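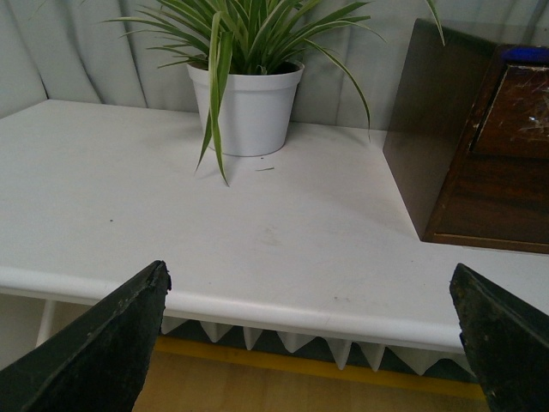
Gwion Phillips wants to know if anybody's hours went up or down once the arm took over table resets, and so far all he's got is two people saying "neither."

tallfern
Mine went down. 5 a week. They call it flexibility. I used to do plants, tabletops, moving stuff back where it goes, the whole row before opening. Now I do what the arm won't do and that's a shorter list on paper. Not shorter on my feet tho

Gwion Phillips
ok that's the kind of thing I meant. Which site? We're at Nonov, still on the trial, 30 displays

tallfern
Drukberg. Ground floor. We went live in October

mopbucket_113
Disagree with tallfern a bit. Same building, upstairs. My hours are the same and my back is better. I don't miss lifting boxes on and off tables all morning. The part I don't like is the queue on the tablet. It flags something, you get a ping, you're expected to be there in 10 minutes even if you're halfway up a ladder.

tallfern
upstairs got the newer fingers AND a second person on mornings. not the same job

mopbucket_113
Fair. Forgot about the second person.

Sebastião Conceição
I set these up at Brikanach so take it with salt. Plants are the hard one. Long leaves hang down in front of whatever you want to grab, and a leaf dosn't stay where it was yesterday. We tell sites to keep plant care with staff – watering, trimming, picking up bits. If your manager cut those hours that was your manager. The arm didn't ask for it.

tallfern
easy to say. the sheet they showed us at the start had "surface care" as one line. all of it. wiping, crumbs, dead leaf ends, everything. So on paper the arm does that. Who do you think gets the dead leaf ends

Sebastião Conceição
Then the sheet is wrong and you should get it split. Surface wipe, plant debris, object reset. Three lines, three sets of minutes. I'd put that in writing to whoever does your schedule.

lowshelf
we did the split at Avotiņš. took a while but they gave back some of the time. not all. Write down every ping for a couple weeks first or they just say it's a feeling

Gwion Phillips
Did they let you log pings on shift or was that your own time

lowshelf
on shift. notebook in the apron. supervisor wasnt thrilled

mopbucket_113
The tablet keeps a history, you don't need a notebook. Settings, then activity, scroll way down.

lowshelf
ours clears every night. check yours before you count on it

mopbucket_113
Huh. Will look Monday.

Gwion Phillips
Other question. Who trains new people now? Used to be you'd follow somebody down the row and pick it up. Our new hire has only ever seen tables the arm already did. She's good but she didn't know the pots get turned.

tallfern
this. same here. nobody wrote any of that down, it was just in our heads

Sebastião Conceição
Do one row by hand each week with the new person. Arm parked. A couple of sites do it already, it's not a big ask.

tallfern
It is if I'm down 5 hours – but yeah. Will bring it up with the split thing. Thanks for that at least

Gwion Phillips
Trial review is coming up so I'm taking the three lines idea in with me. Will post what they say.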